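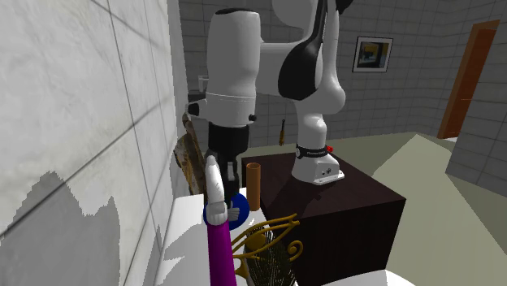 When does the Omotside night bus start running?
The first bus leaves Baptista Square at 20 minutes past midnight on the first night of October, and the service then runs every night of the week.

The town of Omotside will have a night bus again this October, after five years without one. The new line, number 811, connects Baptista Square with the hospital, the train station and the housing area at Trirnach. It replaces the shared taxi, which had to be ordered by telephone before ten in the evening.

The bus company Dillo won the contract in the spring. It will use small buses with 20 seats, and there will be four trips each night. The last one reaches Trirnach at 4:50 a.m., in time for the early shift at the bakery and the laundry there.

"We have asked for this for a long time," said Yaqin Cao, a nurse who works nights at the hospital. "When my shift ends at two, I walk home for 50 minutes or I pay for a taxi. In winter I pay for the taxi."

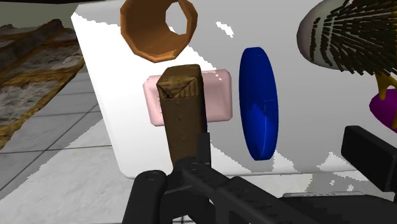
Peiyu Cheng
Local news reporter

A single ticket will cost the same as in the daytime, and monthly passes are valid without extra payment. Children under 5 travel free, but they must be together with an adult. Tickets can be bought from the driver by card only – the town decided that the drivers should not carry cash at night.

Not everyone is satisfied with the route. Svend Frandsen, who lives near the old harbor, told the town council that his part of town is left out completely. The nearest stop will be at the library, and the road from there has no street lights for the last part. The council answered that a stop at the harbor would make each trip 12 minutes longer, but it will look at the question again after the first winter.

Zhiqiang Deng, who plans the routes at Dillo, said the company needs an average of 100 passengers per week to keep the line as it is now. If the number is lower, the trip at three o'clock may be removed. The other trips are protected by the contract for two years.

The timetable will be put up at all stops before the service begins. Printed copies are available at the library and at the ticket office in the train station, which is open until 6 p.m.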